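Shared Workshop Newsletter, February
Item 4: Finishing small wooden parts – notes on sealing, color and storage

Several members asked for a written version of the finishing session that Upendo Mohamedi ran in the Salcedo building. The notes below cover water-based acrylic on small hardwood and softwood parts: drawer pulls, game pieces, toy blocks, sample chips. They do not cover oil finishes, which Dennis Nzioka will write up for the next issue, or anything intended for contact with food.

Preparation

Most finish failures on small parts start with end grain. End grain takes up water-based paint much faster than face grain, so two faces of the same part painted from the same pot can dry to different shades. The usual correction is to seal the end grain first with paint thinned one to one with water, let it dry, sand it back, and then coat all faces together.

Sand with the grain to 180 grit. Going finer gives a burnished surface that acrylic does not grip well, and we have had peeling on maple parts taken to 320. Wipe with a damp cloth to raise the grain, allow an hour, then knock it back by hand with a worn piece of the same grit. Do not use the tack cloths from the metal bench. They carry an oily residue that shows up as craters in the first coat.

Softwood offcuts from the rack should be checked for resin. A part with a visible pitch pocket should go in the scrap bin. Shellac will hold the resin back for a while, but in a warm room it usually comes through within a season.

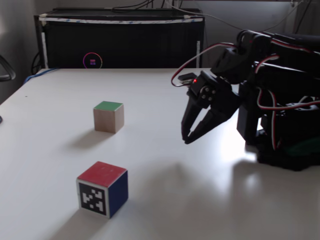 Color separation at the edges is where most of the questions came in. When adjoining faces take different colors, paint the lighter one first and let it run slightly over the edge, then mask to the corner and bring the dark color up to the tape. The opposite order needs three or four light coats to hide the overlap. Any pairing of a strong light-dark contrast will show an uneven edge from across the room; a muted red top against a navy side, as on the nearer cube, is a more forgiving combination, although the thin light lines between faces still draw the eye to the corners. Pull the tape while the paint is soft, at a low angle, back over itself. If the paint has already hardened, score along the tape first with a new blade.

Printed labels or patterns go on after the base color and before the topcoat. Use matte paper. Gloss stock reflects the overhead tubes and lifts at the corners sooner. Spread the glue to the full edge of the paper and press from the center out with a card.

Coats and drying

The color paint we stock is Jenlow interior acrylic in satin. The bench log has these working times, taken at 65 degrees Fahrenheit with the extractor on low:

Touch dry: 40 minutes
Recoat: 2 hours
Masking over a painted face: overnight
Stacking, painted face to painted face: 6 days

The last figure is the one people ignore. Acrylic that feels dry is still soft underneath, and two satin faces left in contact under load will bond. The term for this is blocking. It leaves a torn patch when the parts are separated, and the patch has to be sanded to bare wood and repainted. A bare face against a painted one is much safer, so if parts must be stacked early, alternate them. 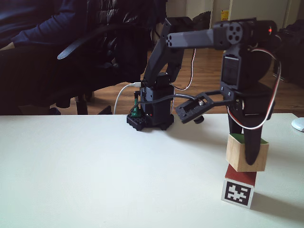
Topcoat

A topcoat is optional on display parts and required on anything that will be handled. Two thin coats of water-based polyurethane are enough. Kelechi Usman tested one, two and three coats on pine chips, rubbing each with a weighted felt pad for 1,000 strokes. The single coat had worn through at the corners. Two and three coats were indistinguishable by eye, and the third coat made the corners look rounded.

Stir, never shake. Bubbles that survive to the surface dry as pinholes. Foam brushes are acceptable for flat faces up to palm size, and above that a short-nap roller is faster and leaves fewer lap marks. Strain anything from a can that has been open more than a month.

Painting only some faces is a reasonable choice if the wood is worth seeing. Clear-coat the unpainted faces anyway. Bare wood next to a painted face picks up dirt from hands, and the contrast gets worse with use. Apply the clear coat to the bare face before the color goes on, and any paint that creeps under the tape can be wiped off with a damp swab.

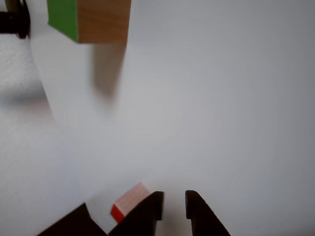
Storage and labeling

Finished parts go on the Stelari shelving, upper two levels. The lower levels are too close to the heater and we have measured checking in oak stored there. Put a slip under each batch with your name, the paint, the number of coats and the time of the last coat. Batches without a slip are moved to the unclaimed box at the end of the month.

Zawadi Mrema has finished the stock count for the paint cabinet, and the total across sample chips, blanks and offcuts suitable for painting stands at 3,758 pieces. Most of these are pine. Beech is low, and anyone planning a run in beech should speak to her before cutting. 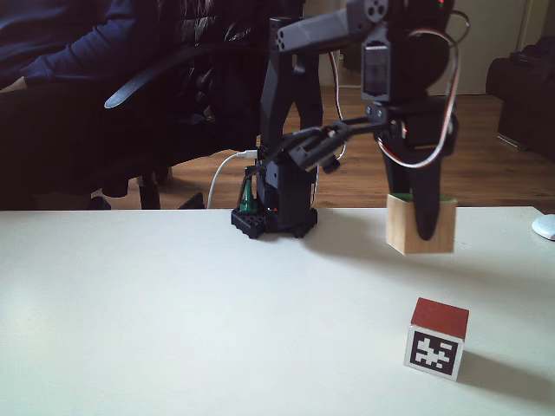 The cabinet itself has been re-sorted by base rather than by color. Water-based products are on the left, solvent-based on the right, and the two should not share a tray. Brushes follow the same rule: blue tape on the handle for water, yellow for solvent. Rinse water goes in the settling bucket under the sink – the solids are skimmed out weekly and the clear water is poured off. Aidan Corrigan has the key for the solvent side. Replacement masking tape is on order in the half-inch width only.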